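Kustetti Handheld Grippers: Purchasing and Budget FAQ
Last updated May 20, 2022

Who is this page for?

Labs and small companies planning to buy handheld grippers for recording household tasks such as folding, bed making and tidying. If you already own a kit and need spare parts, go to the Parts page.

How many grippers should we order?

Plan by the number of people recording at the same time. Each person needs one gripper for single-hand tasks and two for folding large items like sheets. We suggest one spare for every group of up to 16 units. Most first orders are for 3 grippers: two in use and one on the shelf.

What comes in the box?

The gripper, the camera mount, a charger, a pair of fingertip pads and a calibration card. The camera, memory cards and carrying case are sold separately. Older quotes listed the case as included. If yours does, we will honor it until the quote expires.

What running costs should we put in the budget?

Fingertip pads are the main one. Bedding and clothing are easy on them, but the pads get dragged across the fabric all day and the grip surface wears smooth. Budget for a new pair after every 60 hours of recording. Linkage pins and bushings last much longer and can be left out of a first-year budget.

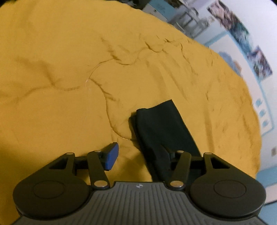

Storage is the cost people leave out. A full day of video fills more disk space than most buyers expect, and you will want a second copy. Ask your IT department for a price before you send us the order -- it may change how many units you can afford.

Do we need to buy bedding and clothes too?

Yes, unless people are recording in their own homes. Set aside $400 per room for sheets, blankets, towels and clothing in several colors and weights. Secondhand is fine. Wash everything before use.

Can we rent first?

Rentals are available from our Otuvholm office only. The minimum period is one month, and half of the rental fee comes off the price if you buy the same unit. Rental units may show wear on the housings.

Will the recordings work with our robot arm?

That depends on the gripper mounted on the arm. The closer it is to the handheld one in jaw shape and opening width, the less conversion work you have. We sell a matching arm-mounted version, the Onu, with adapter plates for common wrist flanges. Send us the flange drawing before ordering. Adapter plates cannot be returned once they have been drilled.

How long is delivery?

Stock items ship within a week. Arm-mounted units are built to order. If your funds must be spent by the end of the year, place the order by October.

Who do we contact for a formal quote?

Write to Liviu Barbu in the sales office. Include your shipping address, tax status and the number of units. Customers who buy through Skastard should request the quote from them directly -- we can't match their contract prices.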